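About Sirkness Controls

Sirkness Controls designs and assembles push-button stations and operator control boxes for workshops, packaging lines, training centers and technical schools. The company was established by Delali Ofori, who had worked as a panel builder and wished to offer smaller customers the same care in layout and wiring that large plants receive as a matter of course.

Our work is confined to low-voltage operator controls. We do not manufacture the machines to which our boxes are connected, and we do not resell finished panels from other suppliers. Each order begins with a written layout, agreed with the customer, that records the position, color and duty of every button. Assembly does not start until that layout has been signed.

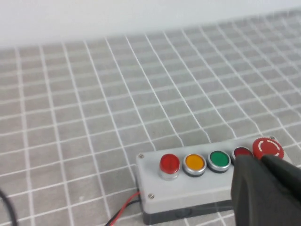 Five-button control box with mushroom-head emergency stop at the right end of the row.

The compact box remains our most requested format. Controls are placed in a single row along the top face, and the customer chooses the order of colors. Illuminated and flat push buttons may be combined in one enclosure. The emergency stop is specified first, and the remaining positions are settled around it.

Standard Ranges

The Sutus range covers tabletop boxes with up to 8 positions. The Wavik range is intended for wall and column mounting and is supplied with a separate terminal cover. Replacement caps, bezels and contact blocks for both ranges are held in stock at our main workshop. Orders of 100 units or more are scheduled individually.

Training and Support

Sirkness offers a short course for maintenance staff each May, with places for 4 participants per bench. The course covers contact testing, cap replacement and the correct reading of a wiring schedule. Customers who are unable to attend may request the printed course notes from our office.

Inquiries concerning existing orders should quote the layout number printed on the delivery note. The office is open until 4 p.m.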